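Demonstration gathering (robot learning)

Demonstration gathering is the practice of collecting recorded examples of a task so that a learning system can be trained to carry it out. In robotics the examples are usually called demonstrations or episodes. Each one holds what the robot sensed and what it was told to do, moment by moment, from the start of an attempt to its end. The term covers work done with real machines and work done in simulation, and it includes the planning, labeling and checking that go on before and after the recording itself.

The practice is older than the current interest in large learned models. Industrial arms were being guided by hand through their motions decades ago, with the positions stored and played back. The difference lies in what happens to the recording. A playback system repeats one stored motion. A learning system is given many recordings of the same job, done from different starting points, and is expected to handle starting points that were never recorded.

Contents of an episode

An episode normally contains images from one or more cameras, the angles of the robot's joints, the opening of each gripper, and the commands sent at each time step. Most projects also store a short written instruction, such as "move the tripod away from the bed". Some add force readings, depth images or sound.

All of these streams have to share a clock. If the images lag behind the joint readings, the learner is shown a hand that closes before it reaches the object, and it may copy that mistake. Timing faults are hard to spot by eye, and many groups run an automatic check on every file before it is accepted.

An episode also carries notes that the learner never sees. Typical ones are the operator's initials, the version of the control software, the starting layout and a mark for success or failure. These are used later for sorting. When a fault is found in one version of the software, the notes make it possible to pull out only the affected files.

Methods of control

The most common method is teleoperation, in which a person moves the robot from a distance. The operator may use a pair of handheld controllers, a headset, a smaller copy of the robot's arms, or a keyboard and mouse. Leader arms, as the smaller copies are known, are widely liked for two-handed jobs because the operator's own sense of where the hands are carries over to the machine. Handheld controllers take up less room and are easier to replace.

In kinesthetic teaching the operator holds the robot's arm and pushes it through the task. The motions tend to be smooth, but the operator's body often gets in the way of the cameras, and moving two arms at once is awkward for one person.

A third method uses a script or planner in place of a person. Scripted episodes are cheap to produce and very even, which can be a weakness: a learner trained on them alone may do poorly when it drifts off the usual path, having seen few examples of getting back on it.

Simulated rooms

A large share of gathering is now done in simulation. The operator works a model of the robot inside a modeled room, using the same controls that would be used on the real machine. Nothing breaks, the room can be reset in a moment, and the position of every object is known exactly.

Household settings are popular. A bedroom, for instance, gives the robot soft and hard furniture, lamps, floor space to cross and narrow gaps to reach into. Objects with thin parts, such as a camera tripod, are often placed in these rooms on purpose. A slim metal leg is easy to knock and easy to misjudge in depth, and there are several places to take hold of it, not all of them useful. 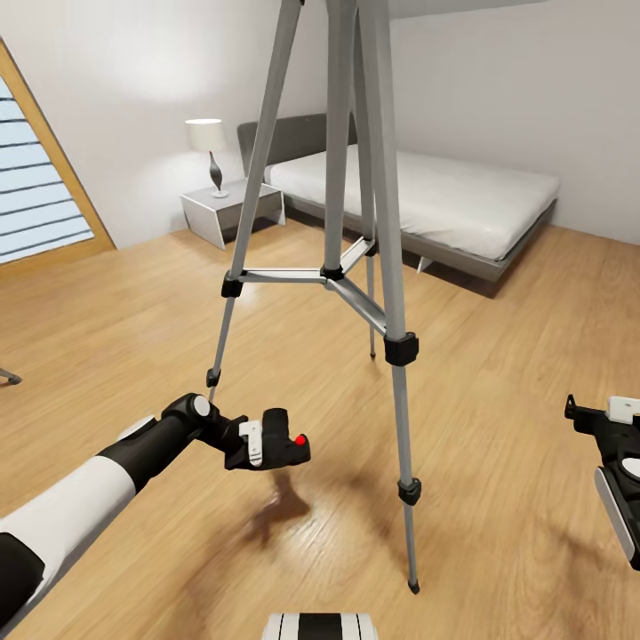 Samira Yammine has objected that simulated gathering teaches operators bad habits. In her view a person who can reset the room at will stops being careful, and the recordings fill up with quick, rough approaches that would be unsafe on a real arm. She argues for making every reset slow on purpose, so that a failed attempt costs the operator something.

Her remarks were made about the Plellitcombe collection, a set of 3,245 simulated episodes recorded for a two-armed mobile robot. The project's own review agreed in part. It found that approach speeds rose over the course of a shift, and a speed limit was added to the controls. The slower reset was tried for a short period in June and dropped, as operators used the waiting time to look away from the screen and then began the next episode late.

The other main concern is the gap between simulation and the real world. Friction, the bending of thin parts and the way light falls on shiny metal are all modeled only in part. The usual answer is to vary them: the same task is recorded, or replayed, with different lighting, floor surfaces, object weights and camera positions. Variation of this kind helps with appearance more than with contact. A gripper that slides along a tube in simulation may stick on the real one, and no change of floor color will fix that. Many projects therefore mix a large simulated set with a small real one.

Planning and variety

A gathering plan states which tasks are to be recorded, how many episodes of each are wanted, and what is to change between them. Changes commonly listed are the start position of the robot, the position and angle of the object, the furniture nearby, and the wording of the instruction.

Plans that leave these choices to the operator tend to give narrow results. People fall into routines and will put an object back in nearly the same spot each time without meaning to. Simulators get around this by drawing the starting layout at random within set limits. With real robots, a printed sheet or a projector is sometimes used to show where things should go.

How much is enough depends on the task. At Zaltthorpe, 38 starting layouts were prepared for a single tripod-moving task, and a target of 1,000 accepted episodes was set. The first trained model was reported to cope well with layouts in open floor space and badly with those near the bed. The later sessions were given over mostly to the bedside layouts - a common pattern, in which early training results decide what is recorded next.

Operators

Operators need practice before their recordings are usable. New operators pause often, correct themselves and take winding paths. A learner copies pauses as readily as it copies motion, and a model trained on hesitant data may stop near an object and stay there. Most groups throw out the first sessions of each new operator or keep them apart under a separate label.

Differences between skilled operators matter too. One may always take hold of a tripod by an upper leg section and another by the part just above a leg lock. Both are sound, but a learner shown an even mix may settle on a point between them that works for neither. Some projects write down a preferred grip and ask everyone to use it. Others keep the variety and choose a learning method that can represent more than one way of doing the job.

Tiredness shows up in the data. At Plellitcombe each operator was limited to 14 episodes before a break, a figure chosen after early files from long sessions showed more dropped objects and more bumps against furniture.

Failures and corrections

Opinion is divided on what to do with failed attempts. The older habit was to delete them. Many groups now keep them, marked as failures, for training a separate model that judges whether a task is going well.

Episodes in which something goes wrong and is then put right are generally thought the most useful of all. To get more of them, an operator may be asked to begin from a poor position, such as a gripper turned the wrong way or an arm already too close to the object. In a related method, a trained model runs the robot and the operator takes over only when it goes astray. The stretch recorded after the takeover is added to the training set, and the model is trained again.

Checking

Recorded files are checked by software and then by people. Software can find missing images, jumps in joint angle and episodes that are too short to be real attempts. A person watching the replay can find things that are harder to define: an object pushed when it should have been lifted, or a task finished correctly but by accident.

A frequent point of dispute is where an episode ends. If recording stops the instant the object is in place, the learner has no example of letting go and moving clear. If it runs on too long, the file ends in idle time. Elias Farah proposed a simple rule, later used in the Bruna task set, that an episode should end once both grippers are open and away from the object. The rule does not suit tasks that end with something still held, and for those the Bruna guidelines leave the choice to the reviewer.

Storage and sharing

Images take up most of the space in any collection, and they are normally compressed as video. Heavy compression can blur thin edges, such as tripod legs and cables. Simulated collections can avoid the problem by storing only the robot's motion and the state of the room, with the images drawn again when needed. That in turn requires the same version of the simulator to be kept in working order, along with every furniture model used in the rooms.

Collections made for one robot are hard to use on another. Arms differ in length and number of joints, and cameras sit at different heights. Shared formats help with reading the files but leave the physical differences in place.

See also

Teleoperation
Imitation learning
Kinesthetic teaching
Simulation-to-real transfer
Leader arm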